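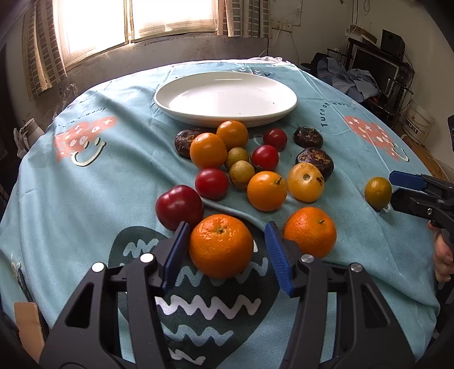

FOOD & TABLE

The Mixed Bowl, Reconsidered
By Nurhan Tatlı
Oct 27, 2024

Most households store fruit by container. Whatever comes home from the market goes into one bowl, and the bowl stays on the table until something in it goes soft. Hakim Majimbun, who ran the produce room at Bresten for six years and now teaches short courses on home storage, would like people to sort by behavior instead.

His starting point is an ordinary October table: mandarins, a few larger oranges, a dark red plum, some cherry tomatoes, all tipped out on a patterned blue cloth beside an oval plate. The plate is empty at this stage. Majimbun does the sorting on the cloth, where each piece can be turned over and checked before it is put anywhere.

Citrus goes first. Mandarins and oranges do not ripen further once picked, so the only question is how fast they lose water. Peel is the indicator. A mandarin with a tight, dimpled peel and the stem nub still attached can sit in a cool room for a week. One that has gone puffy, with air between skin and segment, should be eaten that day. Color is a poor guide. Fruit that is mottled yellow-green with orange patches may be fully mature inside, particularly early in the season when nights have not been cold enough to clear the green.

Plums are a separate case. They soften at room temperature and give off ethylene while doing so, which speeds up other fruit nearby. Majimbun keeps them apart until they yield slightly at the stem end, then moves them to the refrigerator. A glossy skin tells you little about the flesh - press gently, near the stem, and only once.

Cherry tomatoes stay out of the refrigerator until they are ripe. Below that point cold storage dulls the flavor and turns the texture mealy. They also split easily under weight, so they go on top of a pile or, better, on a plate in a single layer.

For serving, he prefers a white oval to a deep bowl. A Stuvari platter 30 cm long will take a household's fruit for two days without stacking, and any bruise is visible from a chair. Larger oranges go along the back rim, mandarins in front, tomatoes at one end. The plum, if it is ready, gets a small dish of its own.

The cloth should be washable and laid flat. Plum juice sets quickly in cotton and is best rinsed from the back with cold water before any soap is applied.

Majimbun's next course, Keeping Fruit at Home, is held at the Pustel kitchen, room 2. Bring your own plate.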